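Demonstration gathering (garment handling)

Demonstration gathering, also called demo collection and, among the people who do it all day, "the laundry," is the practice of recording a robot while a person guides it through a task, so that a learning system can later be trained to copy the motions. The article covers the branch concerned with clothing, which has been described as the slowest known method of putting away a jacket.

Background

Early folding machines were built for flat goods such as towels and pillowcases, and they relied on the goods staying flat. Jackets have sleeves, linings, hoods and opinions. The Cordier method, named for the workshop where it was written down, gave up on describing a jacket in rules and proposed showing the machine a great many jackets being handled. Its founding memo, by Clotilde Lecomte, is a page and a half long. Most of that concerns who would be doing the showing.

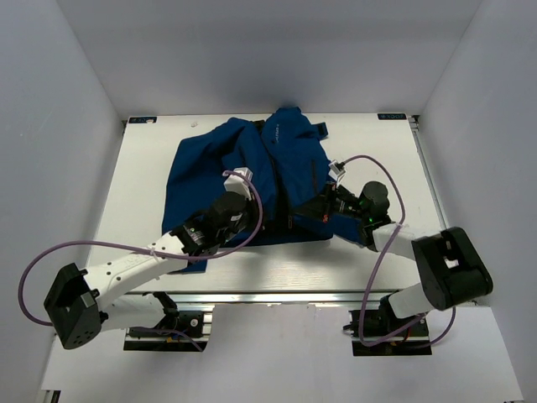

An episode is the basic unit of a collection. It begins when the operator takes the controls and ends when the garment is judged done, or when the operator is. Garments are usually started in a heap, on the theory that few people in real life hand a robot a jacket already laid out square. A crumpled blue jacket with a zipper down the middle is a fair sample of the difficulty: the folds cast shadows that look like edges, the grippers add shadows of their own, and the zipper is partly lost among them. An operator can usually guess where it goes. The learning system has to be given enough zippers to guess as well.

Procedure

Two arms are preferred, one to hold and one to move, although the roles tend to swap without notice. The operator works each arm through a matching hand control. Camera views and joint positions are saved together, and a short written label is added afterward. Under the Pikar guidelines the label must say what was done and must not say how the operator felt about it. The second half of this rule was added in the second edition.

Between episodes the garment is picked up, shaken and dropped again. This step is called the reset. It has no place in the training data and takes up a large share of the working day. Séverine Bodin proposed in her handbook that resets be varied on purpose, as an operator left alone will drop a jacket the same way every time and believe it to be random.

Size and quality of collections

The first Irinum collection was planned at 1,000 episodes and closed at 1,684, the planners having discovered that stopping requires a meeting. On review, 914 were kept. The rest were set aside for faults that included dropped frames, mislabeled garments and a long series in which the operator had folded everything inside out with great skill.

Whether failed attempts belong in a collection is disputed. One school removes them. Another keeps those in which the operator slips and then recovers, arguing that a machine that has only seen success will be helpless at the first snag.

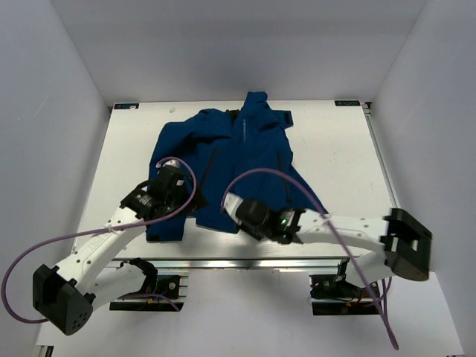

Noeline Hoani holds that the dispute is mostly about vanity. In her view operators delete their fumbles for the same reason people delete photographs of themselves, and a collection cleaned this way teaches a robot to fold like someone being watched. She has asked for 200 recovered fumbles in any set that carries her name. Liam Marsden replied that he could supply those before lunch.

Operator style

Each operator leaves habits in the data. Some smooth the cloth before every grasp, and a system trained on their work will smooth too, including when there is nothing to smooth. The Faller review advised mixing operators within each garment type. Kwabena Nartey, whose left-sleeve-first approach dominated one early set, is remembered in the term "Nartey pause," a brief hover above the cuff that served no purpose and was learned perfectly.

See also

Cloth handling; Remote operation; Imitation learning; Ironing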